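4.3 Running the toy bedroom demonstration on open days

This section is for hosts at the Brurham site. Read section 4.2 first and have the Kalport controller switched on before the doors open.

1. Log in at the console and load routine 503.

2. Check that the gripper opens fully. If it stops short, run the homing cycle again.

3. Put the toy bed against the back wall of the play room and lay the teddy bear blanket and pillow on it.

4. Ask visitors to stand behind the yellow line - children in front, adults behind. Let in no more than 12 people at a time.

5. Press Start and keep one hand near the stop button.

Caution: Do not reach into the play room while the arm is powered, even if it is standing still.

Note: If the console shows code 1165, press Stop, wait for the arm to park and start again from step 1. If the code comes back, ring Pejman Azimi on extension 1244.

6. When the group leaves, press Park and reset the bedding for the next one.

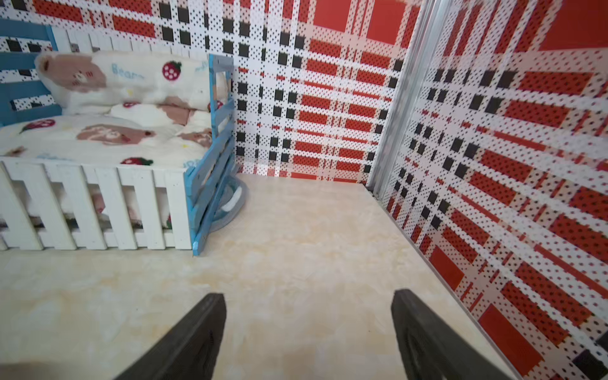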